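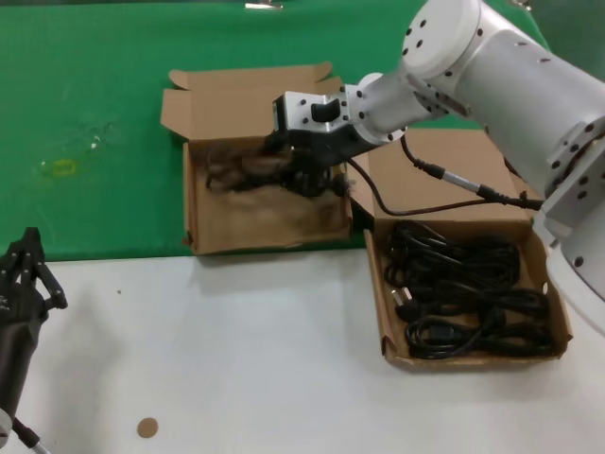

Denstead's packing shop has put 3,923 pounds into its August budget for a hired arm to sort power leads. The supplier, Valentini, promises 600 leads a shift. Ask what happens when two of them tangle and the promise gets softer.

The hire fee is the easy part. Fitting, training and a spare gripper add 1,991 pounds, and the quote leaves out the person who stands by to clear jams. Clultstead signed a similar deal and still sorts by hand on Fridays.

My advice is to hold back the deposit until it has cleared 100 leads unaided, from your own boxes.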